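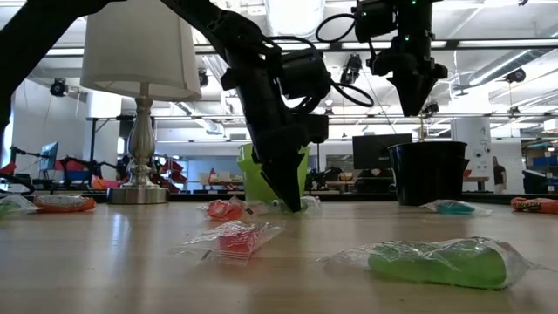

Sorting table, small items in clear bags, green and black bins behind.

Priketlow Treat Boxes — progress note for Haldane
From: Aniela Baran

Quick one, full budget sheet comes separately. Sorting is going OK. 2,904 pieces logged as of this morning, all individually wrapped, nothing loose accepted. 86 boxes promised to the after-school clubs, 45 packed and labeled. Remainder waiting on cartons — Uter shipped the wrong depth, Eugeniusz is chasing them and they have agreed to swap.

Sort is by color for now. We tried by type in the first week and it was slow, too many odd shapes and people kept stoping to ask.

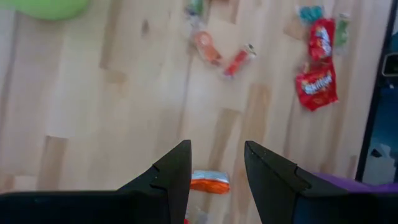 Mixed candy on pale wood, two red packets toward the top right.

Wrappers are the main headache. Crinkly clear ones slide over each other and get picked up in twos. Wanda wants everything spread wider before sorting. Agreed, starts with the next batch. Twist-ends are fine. Anything with a split seal goes in the reject tub, some 40 so far, I had budgeted for more. 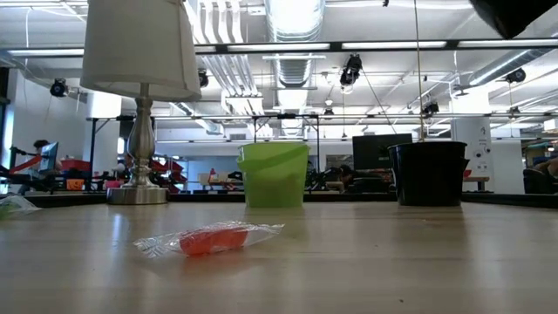
Last changed: August, 4:40 pm, K. Dudek

Bins. The green and the black are staying, good size for the table. Asked Citen for a price on four more, same heights if they have them. No answer yet, will try again. 

Spend is under on bins, over on labels (reprint, old club name, our mistake). Net about level. Not asking for extra money at this point. 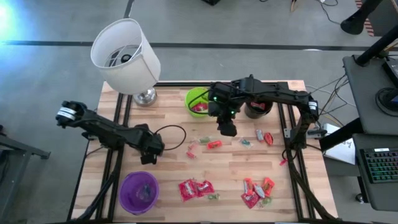 Wrapped candy in loose groups, a red wrapper in the green bowl.

Still to do:
Cartons from Uter
Allergen sheet, one per box — Konrad has the draft, needs a second reader
Delivery list for the clubs, two adresses missing
Decide on purple bowl, keep or drop

Next note when the cartons are in. If Haldane wants the piece log sooner, ask Konrad, he has the current copy.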